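Skestadton Robotics Club, September meeting
Minutes
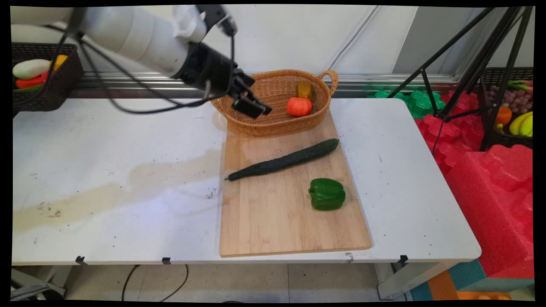 Meeting opened at 6:10 p.m. in the back workroom. Gilles Gaillard in the chair, Aurélien Hoarau taking minutes. Minutes of the previous meeting accepted with one correction: the Tovley entry fee is per team and does not depend on the number of members.

**1. Produce sorting project**

Aurélien reported on the recording of demonstrations for the Tovley student competition. The log stands at 2,238 attempts. Of these, 824 are pick from the cutting board and place in the basket, and 917 are pick from one basket and place in another. The rest are practice runs by new members and will be left out of training.

The cucumber is still the hardest item. Members have been gripping it in different spots, and the model copies all of them. Agreed that everyone grips it near the middle from now on. The bell pepper is fine when it lies on its side.

Gilles asked whether the basket handle is a problem. Aurélien said the planner treats it as open space and the arm has bumped it twice. Agreed to keep the handle on the side away from the arm and to write this on the setup sheet.

There was some discussion of whether to change the order of the items between runs. The rules say the judges will choose the layout on the day. Agreed to change the layout every 36 runs and note each change in the log.

**2. Cables**

The cable along the arm pulls when the wrist turns all the way. Gilles will add slack at the second joint and check it at full reach before the next session. No one is to run the arm above half speed until he has signed it off.

**3. Storkov loan**

Storkov has agreed to let us keep the spare gripper fingers through the competition. They want a short written report when we return them. Aurélien will write it. Gilles to confirm the return address.

**4. Travel to Tovley**

One van is booked. The arm travels in its own case with foam on all sides. The table will be supplied at the venue, but the height is not given in the rules. Gilles will write to the organizers and ask. If it is different from ours, we will need to recalibrate on site, and the schedule only allows 36 minutes for setup.

**5. Other business**

- Members are asked to log out of the control laptop when they finish. Two sessions were saved under the wrong name.
- The question of club shirts was put off again.

**Actions**

- Gilles: cable slack, table height, return address for Storkov
- Aurélien: setup sheet, practice runs moved to a separate folder, report on the gripper fingers
- All: read the competition rules before the next meeting

Meeting closed at 7:25 p.m.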